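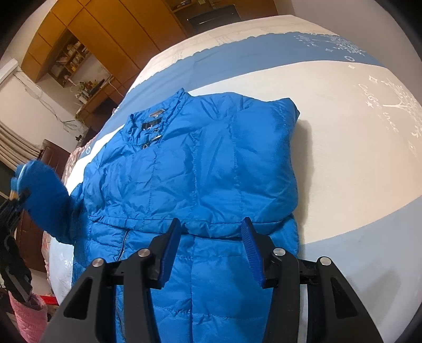
Puffer jacket folding

Puffer jacket folding is the household practice of laying out, flattening and folding a quilted, filled jacket so it can go in a drawer, box, bag or shelf. Also called puffer packing, and in some shops "squaring". It differs from ordinary coat folding mainly because of the fill, which holds air and pushes back. Most methods use a bed, as few tables are wide enough for a jacket with both arms out.

Overview

A puffer jacket is made of two layers of thin cloth with fill between them, stitched through at intervals. The stitching makes pockets (baffles, channels, or boxes depending on who is talking) that keep the fill from sliding to the hem. Blue, black and other plain colors are all common. Large rectangular quilting, with stitch lines running both ways, folds flatter than narrow tubes according to most household guides, though this depends on how full the boxes are.

The bulk is in three places: collar, shoulders, sleeve ends. Shoulders are the worst. A filled shoulder keeps its round shape when laid down and will stand up off the sheet unless pressed.

Terms

Collar, or stand collar. The upright band at the neck. Usually filled. Does not fold well on itself and is normally left for last.

Hem. The bottom edge, or any long stitched edge that works like one.

Arm-in. Sleeve folded across the body before the body is folded.

Arm-out. Sleeve left to the side and dealt with at the end. Slower.

Breathing. Letting the air out between folds. Also "burping" in some places.

Spring. How far a folded jacket opens up again once the hands come off it.

Preparation

Pockets are emptied first. Tissues, keys, bus tickets, dog bags. A forgotten key makes a hard spot in the bundle and can mark the cloth if the box is packed tight.

The jacket should be fully dry. Damp fill clumps, and a jacket folded damp and left for a season will smell. Down takes longer than people expect; the outside feels dry well before the middle does. Synthetic fill is quicker but the same rule applies.

Zipper: opinion is split. Closed zippers keep the two fronts lined up, and the jacket then behaves as one piece. Open zippers let air out from inside the body. The usual compromise is closed to the chest and open above, which leaves the collar loose. Metal teeth and metal pulls should be turned inward or covered with a sleeve, as they can snag the thin cloth of whatever is packed next to them.

Hoods come off if they come off. Otherwise fold down flat between the shoulders.

Methods

Flat thirds

The oldest and most common. Jacket face down or face up, arms out. One side is brought to the middle with its sleeve laid straight down over it, then the other side on top. The long strip that results is folded up from the hem in two or three turns. Gives a neat rectangle. Poor at holding itself closed, high spring.

Top-over

The top part of the jacket is folded down over the lower part, and the sleeves are brought in afterward. Leaves the collar where it can be opened or tucked. Quick, and good for short jackets. On long ones the bundle comes out too thick at the middle, with a gap under the folded edge where air sits. The sleeves need lifting clear before the fold is pressed or they bunch up underneath.

Hood roll

Arms in, sides in, roll from the hem toward the neck, then pull the hood over the roll like a sock. Needs a hood, obviously. Holds very well. Bad for long storage, fill gets squashed unevenly.

Pocket stuff

Some jackets are made to be stuffed in their own pocket. Not folding in the strict sense. Included here as people look for it under this heading.

The Pickering fold

Named for Kelly Pickering, who ran the winter stock room at Ackroyd, a secondhand coat shop in Dostlow. Arms crossed over the chest, wrist to opposite shoulder, then the body folded in half upward so the hem covers the wrists. The hem is then tucked into the collar opening. The collar acts as a strap. Pickering's stock sheet gave the method in six lines and it was copied onto the wall by the sorting bench, where it stayed after she left. Staff there handled 620 coats in the busiest winter on the shop's books, almost all of them quilted.

Wendy Catterall, in her booklet on bed-top folding, calls it "the only one that stays shut without a band" but warns that the collar stretches if the same jacket is done this way year after year.

Sleeves

Sleeves cause most of the trouble. A filled sleeve is a tube of air with elastic or a cuff at one end, so the air can't get out that way. Squeeze from the cuff toward the shoulder, not the other direction. Lift the sleeve by its end, let it hang straight, then lay it down in one movement. Dragging it across the body wrinkles the panel below and traps air.

Two people make it easier on large sizes, one at each arm.

Bedding should be smooth underneath. A plain sheet is better than a knitted throw, which catches on Velcro and zipper teeth.

Storage

Loose is better than tight. Down and synthetic fill both lose loft when pressed hard for months, synthetic more so and it doesn't come back as well. A cotton bag, a roomy box or a deep drawer are all fine. Vacuum bags save the most space and are the most argued over. General advice is to use them for moving house or a trip and not from April to the first cold week.

Hanging is kinder to the fill but takes closet space, and heavy jackets drag at the shoulder seams on thin hangers.

Labels on the inside of the collar are worth leaving visible in the finished bundle if several jackets of one color are stored together. Jolanta Gajewski's system, used in a number of shared houses in Netance, has every bundle facing collar out for this reason, with a slip of card pinned to the bag and not the jacket.

After storage, shake out and leave flat or hung for a few hours. Creases across the panels mostly drop out on their own. Tumble on low with clean tennis balls if the care label alows it. Ironing is not advised at any heat, most shells are nylon or polyester.

Common faults

Spring-back. Not enough breathing between folds. Unfold one stage, press from the closed side toward the open side, refold.

Lopsided bundle. One sleeve laid at an angle.

Collar crumple. Collar caught in the first fold. Harmless over a few days, sets in over a season.

Popped stitching. Comes from kneeling on the jacket. Quilting thread is light and a full baffle has nowhere to push the air. Small holes should be closed with a patch before storage as fill will keep working its way out. Do not pull feathers through from the outside, push them back from the inside.

Zipper bite. Cloth caught in teeth when closing over a folded edge.

In schools and shops

Folding a quilted coat is sometimes taught with other home skills. Gemma Kettle's course outline for Dostlow puts it after towels and fitted sheets and before suitcase packing, on the grounds that the jacket pushes back and the learner has to work with pressure as well as edges. Pupils start on a child's size with no hood.

Shops mostly hang. Folded display is used for thin "light" puffers, which stack, and for off-season stock. The Prullisard board, a stiff plastic sheet with two hinged wings, was sold for shop use and works on thin jackets only. Dennis Fairclough tried it on winter-weight stock and reported that the wings "just bounced". The boards turn up secondhand, usualy with a wing missing.

See also

Coat hanger
Down (feathers)
Fitted sheet folding
Quilting
Seasonal storage
Suitcase packing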